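Keogh Jewelry Tray, Square, White
Sold by Sekside
Home > Bedroom > Small Storage > Trays

A shallow, open tray for bracelets, watches, hair ties and the other small things that end up on the nightstand. It has no lid and no dividers. The Keogh tray comes in two sizes, small and large, and both have the same low walls.

The small tray fits inside most dresser drawers. The large one is meant for the top of a dresser or a shelf, where there is a bit more room around it. Two small trays side by side take up the same space as one large tray – a good choice if two people share a drawer.

Customers often ask whether to buy the small or the large. Lay out what you wear in a normal week on the bed before you order. Leave out anything you keep in its own box. If the pieces would have to be stacked to fit in the small tray, get the large.
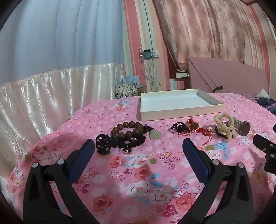 Words: Sekside product desk
Posted Tuesday, October 19, 2021

Bead bracelets take up the most room. A bracelet of large round wooden beads does not fold down, so it needs a spot of its own, with smaller pieces set inside the loop. Cord bracelets and pendants on a cord can go next to each other, but straighten the cords first or they will knot together. Red string charms with tassels should lie flat with the tassel ends pointing the same way.

Hair ties get tangled with everything. Keep them in one corner with the claw clip, or put them in a separate small tray. A watch with a metal band should go in last, face up, away from jade and other stones that could be scratched.

The walls are low so that you can see and reach everything from the side. They will hold pieces in place when a drawer is opened at normal speed. They will not keep round beads in if the tray is tipped, so do not use it for loose beads or for travel. For travel, see the Skullow zip case.

Care
Wipe with a dry or slightly damp cloth. Do not soak. Do not put in the dishwasher. Dark cords and dyed string may leave color on a white surface if they are put away wet.

Details
Color: white
Shape: square, open top
Sizes: small, large
Sold: singly or in a set of 2 small trays
Assembly: none

Delivery and returns
Orders ship from our Rosidport warehouse within 3 working days. Unused trays can be returned within 22 days in the original wrapping. Sets must be returned complete.

The large size was out of stock from February but is available again. Drawer liners cut to fit both sizes are listed under Small Storage > Liners.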